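News > Labs & Research > Robots

Print this article | E-mail this article

Salleck's robots learn to tidy up by being allowed to stop

I have been to a lot of robot demos, and most of them go the same way. Somebody in a lanyard presses a key, the arm picks up a block, everybody claps, and then you stand there with a warm soda while they reset the block. So I drove out to Salleck on Friday with pretty low hopes, I admit it, and I ended up staying until they were turning the lights off.

The group there is small and a little scattered (Olga Riquelme runs it, and she was eating a granola bar the entire time I talked to her), and what they've been working on for the past year is how a robot arm should decide when to quit. I mean quit a grasp. It's reaching for a thing, it's getting closer, and something about the picture coming from its own wrist starts to look wrong. Most systems just keep going. The plan was made up front and the plan gets carried out, and if the cup has rolled, too bad for the cup.

Their method is called Truvar, and the idea is so simple that I made Riquelme say it twice. While the arm moves in, a second little model watches the wrist camera and keeps asking one question: if I close the fingers from here, am I going to regret it? When the answer gets bad enough, the arm backs up a short way, looks again and picks a new approach. It can also pick a new object altogether, and that turns out to matter a lot on a crowded table, where the thing you wanted is often easier to get at once you've moved its neighbor.

"People do this all day long and don't notice," Riquelme told me. "You put your hand out for a mug, your sleeve is about to catch something, you pull back. There's no drama in it. We wanted the robot to have that."

Now, the numbers, and then I'll get back to the fun part. Over the main set of trials the arm cleared its targets 91 percent of the time with the backing-up turned on. With it turned off (same arm, same fingers, same grasp planner) it knocked something else over or dropped its target often enough that the team stopped arguing about whether the second model was worth the bother. They didn't hand me the exact figure for that half. It's in the paper they are finishing, and Riquelme would like people to read the paper. Fair enough!

What I can tell you is what it's trained on, and this was my favorite bit. The second model never sees a human label saying "good grasp" or "bad grasp." It learns from the arm's own attempts, played backward. Take a try that ended badly, rewind it, and somewhere in there is the moment when it could still have been saved. Nicanor Núñez, who wrote most of that code, calls this moment the hinge. He has a very long explanation of how you find it without a person marking it by hand, with a whiteboard and everything, and I followed him for maybe the first half. The short version is that they compare the failed try with successful ones that looked nearly the same up to a point, and the hinge goes where the two part ways.

The training took 12 weeks, mostly with the arm running on its own through the afternoon and someone coming by to put things back. I asked if that was as dull as it sounds. Núñez said it was duller.

The other thing they got picky about was the tables. A lot of robot work gets done on a clean gray surface with three or four nicely separated objects, and then everyone acts surprised when it falls apart in a real kitchen. Clotilde Coste, who sets up the test tables, wanted the opposite. She wanted party stuff. Paper cups, napkins, lids, wrapped straws, light things that slide when you breathe on them, and loud patterns behind and under them so the cameras have plenty to get confused by. She has a whole closet of this, sorted by how annoying each item has been.

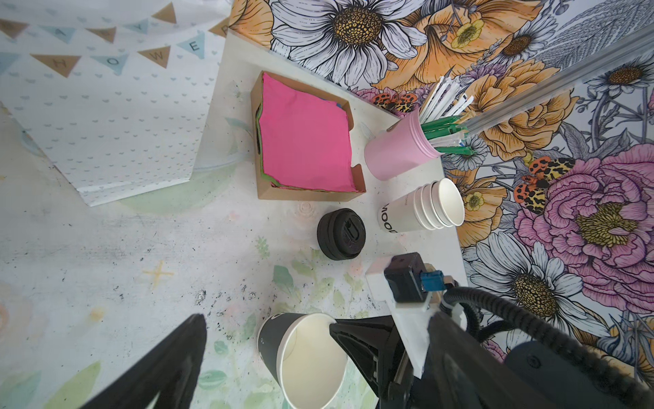 Paper cups are the worst of it, apparently. A cup that's standing up is easy. Tip it over and it wants to roll, and it rolls in a curve because one end is wider than the other, so by the time the fingers get there the cup may have swung around to face some other way. An old-style plan is already stale at that point. With Truvar the arm gets partway in, notices that the rim isn't where it expected, backs off and comes at it again from a better side. I watched it do this with a cup that Coste kept flicking with a pencil, which seemed mean, and it just kept patiently trying until she got bored.

Stacks are their own headache. If you squeeze the outside cup too hard it dents and sticks to the one inside it. If you squeeze too softly the whole lot fans out along the table. The team's fix wasn't anything clever in the fingers, they just let the second model see a lot of bad stack grabs, and it learned to dislike a certain kind of approach where the fingers come in near the rims. Nobody told it about rims. Núñez was visibly proud of this one.

And the backgrounds! I hadn't thought about those at all. Coste says a big printed flower will fool a grasp planner more often than you'd guess, because it has an outline and shading and looks for all the world like a thing you could pick up. Earlier in the project the arm would now and then set off toward a piece of wallpaper with real determination. The watching model helps there too. As the arm moves, real objects shift against what's behind them and printed ones don't, and after a short distance it's pretty clear which is which. They still have a few patterns that beat it. She wouldn't tell me which, she's saving them.

So what's the catch? Time, mostly. All that backing up and looking again costs something, and on average a clearing job ran 23 percent longer than it did with the plain planner. Priya Park, who handles the hardware side, was the one who brought that up, before I even got around to asking. Her view is that it depends entirely on the job. If you're sorting parcels, that's a lot of lost minutes. If you're clearing a table with somebody's coffee on it, you'd probably take the slower arm and be glad.

She also pointed out that the arm can get stuck being nervous. Set the threshold too low and it approaches, retreats, approaches, retreats, a bit like me at the edge of a swimming pool. They ended up capping it at 10 retreats per object, and after that it has to either commit or leave the object alone and move on. I saw it hit the cap once, with a lid lying flat. It hovered and dithered and finally went off to do something else. I felt for it.

Lids in general are an open problem, by the way. A flat round lid gives two fingers very little to hold, and the backing-off trick doesn't help when there's no good approach to find. Park is trying a move where the arm drags the lid to the table edge first. It isn't in the paper, and the times she ran it for me it went about as well as you'd expect from something that isn't in the paper.

A company called Ikard has been letting the group use its grasp planner as the starting point, and Riquelme says the watching model should bolt on to other planners without much fuss. They've tried it with one more so far, an older in-house one named Bravo, and saw the same sort of gain, though from a lower start. I'd like to see it on a third before I get too excited, and I said so, and she said so would she.

One thing I kept coming back to on the drive home. When the arm pulls away and tries again, it looks smarter than it does when it simply gets the grasp right the first time. I caught myself rooting for it. I mentioned this to Khrystyna-Mariia Zinchenko, a student in the group who had spent the afternoon resetting tables, and she said visitors always say that, and that it wears off around the second week.

The code for the watching model comes out with the paper in December, along with the recordings from the training runs, including the bad ones. Coste is also putting together a list of everything in the closet, with store-bought substitutes, so other labs can build the same awful tables. The arm itself will be running for visitors that month, and you do have to ask ahead, the room is tiny. Wear something without loose sleeves.

Print this article | E-mail this article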